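Two Arm Cell, Fault Report (Unit 3 project)
Abundio Nava and Godelieve Jansen
Cimville, second draft

We use cookies to remember your settings and count visits. Accept all / Manage choices

1. What the project was supposed to be

Two arms, one table, small household things. One arm picks something up, passes it to the other, other one puts it down. That was the whole proposal. We called the task set Barix because the folder needed a name. Most of the semester went on something else, namely the right arm not stopping when it was told to. So this report is mostly about that. The handover results are short and at the end.

Read section 3 first if you only want the fault.

2. Setup

Both arms on the same rail at the front of the table, walls on the other three sides. Walls are papered so the cameras get some texture behind the objects (Godelieve's pick, from her aunt's hallway leftovers). One fixed camera looking in, plus a small one at the wrist. Control software is our own, on top of the Broketti driver layer the lab already had. Everything runs off one PC under the bench.

Stop chain, as built:
- red button on the bench, cuts motion on both arms
- software stop, any key on the keyboard
- force limit in the driver, per arm
- speed cap, was set to half during all tests

Rule from the lab: no hands inside while the arms are enabled. One person on the button, one on the keyboard. We kept to that except for one time, see 3.4.

3. The fault

3.1 First time

Afternoon session, March. Long tool task. The gripper comes in low over the table, fingers open, closes on the rounded end of the wooden paddle, lifts a bit, lets go. Boring on purpose, we wanted a baseline.

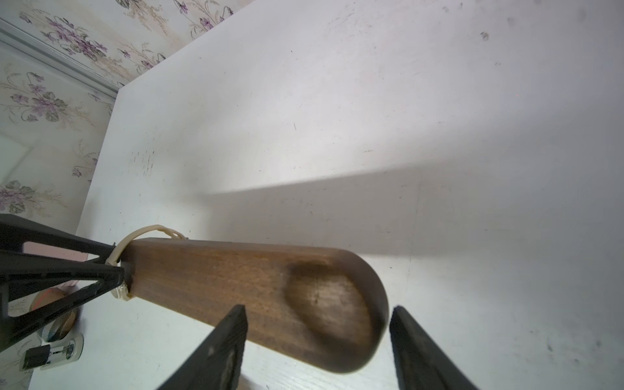
Run 15 the arm came down and kept coming. Planned height was 27 mm over the table. It went past that and pushed into the surface. Abundio hit a key. Log shows the key was recieved. Arm kept pushing. Then he hit the red button and it stopped. From the key to the button was 830 ms in the log, which felt a lot longer.

Damage: one fingertip pad bent, table fine apart from a new mark. No one hurt. We wrote it up the same evening and stopped using that arm until we had looked at it.

3.2 What we thought it was (wrong)

First guess, bad calibration. Table height off by a little, arm thinks it still has room. Re-measured at four corners, redid the wrist camera offset, ran again with the fingers well clear of the table. Calibration was in fact a tiny bit off but nowhere near enough.

Second guess, loose cable. The conduit has loops in it and we figured one might be tugging on a connector when the arm reached far out. Spent two sessions on this. Re-clipped everything, wiggled everything, watched the signal. Nothing. Would not recommend starting here, it eats time and you never feel finished.

Also neither guess explains why the key stop did nothing. We should of started with that question. Godelieve said so at the time and it is in the notes, so putting it here too.

3.3 What it was

Command queue. Motion commands for both arms go in one queue and get split per arm by the driver. The software stop was put in the same queue, at the back. If the queue is short you never notice. Left arm was idle during the paddle runs so its commands were short and it stopped right away in every test. Right arm had a backlog, because the planner was sending waypoints faster than the driver was using them up. The stop sat behind all the old waypoints. So the stop "worked", just late.

And the force limit: it only triggered on a sudden change. Slow steady push, no trigger. At half speed we were exactly in the slow steady range. The speed cap we set for safety was hiding the contact from the force check. That one took us a while to believe. Ran it more than 2 hours with a foam block under the gripper before we were both convinced.

The overshoot itself came from the same backlog. A correction for height was in the queue also, behind the old targets.

Short version:
stop in same queue as motion = late stop
force check looks at change only = misses slow contact
planner faster than driver = backlog gets longer the longer you run

The last line is why it was run 15 and not run 1. We never cleared the queue between runs.

3.4 Near miss

Has to be in here. While we were chasing the cable idea Abundio reached in to move a clip with the left arm enabled. Right one was off. Left one did not move. But it had power and it was enabled, and we did not know the cause yet. Zavala (our name for the bench checklist, long story) says disable both before any hand goes in. We skipped it because we were in a hurry. Reported it to the lab, lost bench time for it, fair enough.

4. Fixes

a) Stop now has its own path, skips the queue and empties it.
b) Queue cleared at the start of each run. Run won't begin if it isn't empty.
c) Planner waits if the backlog is over a set length.
d) Force check now also has an absolute limit, not only the change.
e) Checklist is taped to the bench next to the button. One person reads, other one does.

Tested a) on foam first, then over bare table with height to spare, then on the real tasks with both arms running. The two arm case matters most here. When the grippers are close together over the same object a late stop on one arm means it goes into the other arm, and those wrists are not cheap.
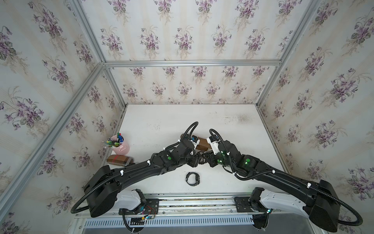

We tried the stop at different points in the task. On approach, at contact, during the pass. Both arms held position each time. During the pass there is a question we did not solve, should a stop keep the grip or release? We keep the grip. For a block that's fine. For something soft or something a person is holding, maybe not. Needs thought by whoever has the bench next.

5. Handover results

Thin, sorry. The time went to section 3. Block handover works when the block is square to the left gripper, much less well when it's turned. Paddle is hard, long and heavy to one end, it swings when the fingers close off center. We have logs but not enough runs for a table that means anything so there isn't one.

6. What we'd do different

Test the stop before testing the task. With a full queue, not an empty one. Our first stop test was done on an arm that was sitting still, and it passed, and we ticked the box.

Log queue length from day one. It was one line of code.

Don't share a queue between arms at all if you can help it. We still do, there was no time to split it, and fix c) is holding it together. Marked in the code with a comment.

7. Left to do

- split the queue
- new fingertip pad, right arm (the bent one is in the drawer, labeled)
- decide on grip at stop
- slow contact test at full speed too, we only did half
- Godelieve to upload the run 15 log with the notes, Abundio to fix the figure numbers in the appendix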